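De : Costel Olteanu
À : liste Pistier
Date : 27 janvier 2025
Objet : Re: Les robots et les corvées, où en est-on ?

Bonjour à tous,

Je réponds à Cosmin avec un peu de retard, j'étais à l'atelier toute la semaine dernière.

Cosmin Ardeleanu a écrit :
> Le directeur de Zamfir me demande si on peut confier à un bras le
> débarrassage des tables de la cantine, puis le rangement des établis
> le soir. Il a vu des vidéos et il pense que c'est réglé. J'ai
> répondu que non, mais je n'avais pas grand-chose pour appuyer.
> Quelqu'un a des chiffres, même en simulation ? Et à votre avis,
> qu'est-ce qui bloque encore : la vision, la prise, ou le fait de
> savoir où vont les choses ?
> Il voudrait une réponse avant mai.
> Cosmin

Pour les chiffres, j'en ai, mais ils viennent de la simulation et il faut les lire comme tels. Chez Dillum nous avons lancé 100 essais de rangement de table, avec un objet à saisir et à reposer à un endroit donné. 80 se sont terminés correctement. C'est le meilleur cas : l'objet est posé debout, dégagé, et la consigne dit exactement lequel prendre et où le mettre. Dès qu'on demande deux objets à la suite, le taux baisse nettement, et je préfère ne pas donner de valeur tant que la série n'est pas finie.

Sur les échecs, la vision n'est plus le premier poste. Le système reconnaît presque toujours l'objet demandé. Il se trompe davantage sur l'orientation, et surtout il ne sait pas quoi faire quand la prise est mauvaise. Une personne qui sent un verre glisser corrige sans y penser. Notre bras continue sa trajectoire et va déposer du vide à l'endroit prévu.

À l'atelier, c'est un peu différent. Ranger les clés dans les tiroirs Bisley marche assez bien parce que chaque tiroir a son empreinte et que rien ne change de place. Je dirais donc au directeur que l'établi est faisable à moyen terme, à condition de l'organiser pour la machine. La cantine, non. Les plateaux arrivent dans n'importe quel état, avec des serviettes en boule et des restes, et je n'ai encore rien vu qui traite ça à un rythme utile.

Deux vues de la simulation, même bras, même pièce :

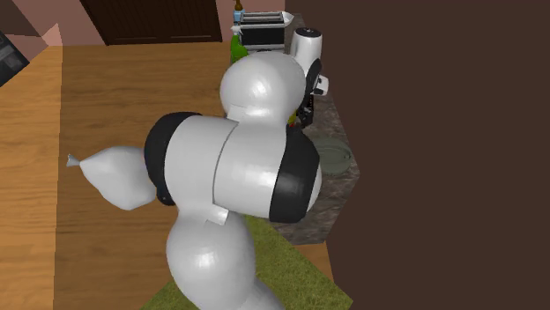
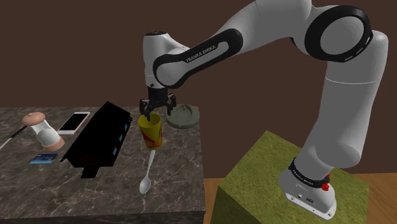 Pour ta troisième question, savoir où vont les choses, c'est à mon sens le point le moins avancé. On peut écrire « range la table » dans une consigne, mais la phrase ne dit pas ce qui est à sa place et ce qui ne l'est pas. Prends la table en marbre de la seconde vue : le gobelet jaune sous la pince part sans doute à l'évier, la cuillère blanche aussi. Le téléphone, en revanche, il faut peut-être le laisser où il est, et la carte bleue je ne voudrais pas qu'une machine décide pour moi. Il y a aussi la question de la prise : une carte à plat sur une surface dure, avec une pince à deux doigts, c'est pénible, alors que le gobelet debout est presque un cadeau. Une même consigne recouvre donc des gestes de difficulté très inégale, et un taux de réussite moyen ne renseigne pas beaucoup si on ne donne pas la liste des objets.

Cosmin, si tu fais un essai chez Zamfir, commence par les établis, avec peu d'outils, et note chaque intervention humaine, même courte. C'est ce chiffre-là que le directeur devrait regarder avant le prix du bras. Je peux t'envoyer notre grille de relevé, elle tient sur deux pages.

Si d'autres sur la liste ont des mesures sur du matériel réel, je suis preneur.

Costel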